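Workshop notebook — walnut ink and iron brown, batch 5
September

Started 9:40. Carrying on from the batch 4 notes, which ended with the husk liquor too thin and a sour smell by the second week. Stela Cozma brought in the rest of the husks from the Jurnov tree. They have been in a paper sack since they dropped and are nearly all black, with a few still green on one side. I kept the green ones apart and have not used them.

Weighed out 200 g of black husk, broken up by hand. Gloves this time. Covered with rainwater in the old enamel pot and left to sit while I cleaned the strainers. Tap water gave a greyer brown in batch 3 and I don't want to chase that again until I have a strip of pH paper that isn't out of date.

Heat on at 10:15, lowest setting. Not boiled. Stirred whenever I walked past. Level went down faster than I expected, so I topped up once and wrote the line on the outside of the pot in grease pencil.

Checked at noon: a strip of the Pană rag paper dipped and blotted came out a warm mid-brown, a bit red at the edge. Better than anything from batch 4. Stela thought it looked like saddle leather. I would call it strong tea.

Strained twice, first through the kitchen sieve and then through cotton. The second straining is slow and there is no way to hurry it. Squeezing the cloth puts the silt straight back in.

On storage. Emilian Cozma has been saving drink bottles for us and I have gone back to them for anything we mean to use within the month. Glass is better for keeping, but we have lost two jars off the sink this year and the colour gets into the grout. Screw cap, filled high, very little air. Amber-brown with the light behind it is about right for a wash. For writing ink it wants to be reduced until it looks black in the bottle and only shows brown on the paper.

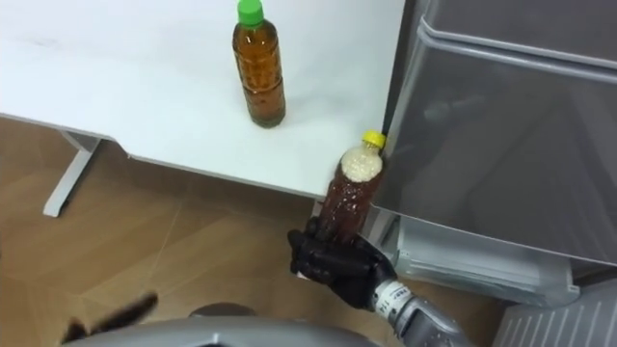 Additives

Gum arabic: Kislow brand, the powder and not the lumps. Made up as a syrup the night before and strained. Five parts ink to one of syrup is too much, the nib drags and the line dries shiny. Went to 18 drops in the small cup and stopped there. Flow is good with the broad nib, still a little watery with the fine one.

Clove: two whole cloves in each container. Batch 4 had none, and I'm fairly sure that is the whole story of the smell.

Iron: tried a pinch of ferrous sulphate in a separate cup only. It shifts the colour to a cold dark brown within a minute, very handsome, but I don't want it near the good paper. The Urnis sample sheet we treated last year has gone brittle along the heavy strokes. You can feel it if you bend the corner. Keep the iron cup for labels and for the shop signs, and mark it so no one picks it up by mistake.

Paper tests

Sheets numbered 1 to 5 in pencil, top right corner. Same three strokes on each, same nib, one pass with the wash brush underneath.

1. Pană rag, sized. Clean edge, no feathering. Best of the lot.
2. Pană rag, unsized. Feathers badly, as expected, though the wash is lovely on it.
3. Urnis cartridge. Acceptable. Goes a little grey.
4. Brown wrapping paper. Hardly shows. Don't bother.
5. Offcut from the ledger job, stock no. 2174 on the wrapper. Took the ink well and dried flat. We should see if there is any more of this stock before someone uses it for packing.

All five laid out flat to dry, no weights. Sheet 2 cockled anyway. I will damp it and press it tomorrow between blotters.

Put one half of each sheet in the window with a card taped over the other half, for the fading test. In batch 3 the wash lost a good deal of its red after a summer in that window, and the pen lines hardly moved. 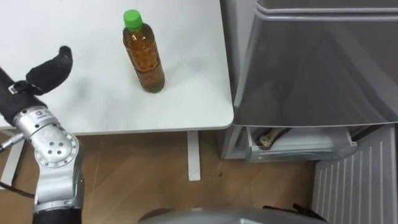
I'd expect the same again, but the gum is different now and that may count for something. Leave the cards on until the clocks change and don't peek, Emilian.

Still to do. Reduce half of the liquor for writing ink, slowly, with the window open. Descale the enamel pot, which has a ring in it that I can't shift with a brush. Try the green husks on their own in a small jar; Stela's grandmother used them green and swore the colour was faster, so it is worth an afternoon. Order more cotton.

Packed up 4:20. Hands still brown despite the gloves — one has a hole in the thumb.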